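Sorting rice before cooking – does anyone still bother?

wukness_thoa
My aunt spreads every batch on a tray and picks through it before it goes near the pot. I bought a 10 lb bag in July and just rinse it. Am I being lazy?

LuaK
Not lazy! Bagged rice is pretty clean now. I quit years ago and haven't bitten a stone yet.

hoklam_h
Gotta disagree with Lua. I found 3 bits of grit in one bag last winter – cost me a filling. A dark tray is the way to go, pale grains really show up on it. 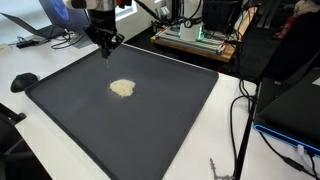

Small heap on a dark gray tray

LuaK
OK, that is easier to see than my white plate. Still not doing it on a weeknight though.

tin_bach
I'd go with even less at a time, one layer deep if you can. And get a tray with a raised edge or you'll be sweeping for days (ask me how I know).

wukness_thoa
Fine, fine, trying it tonight. Does anyone do lentils the same way?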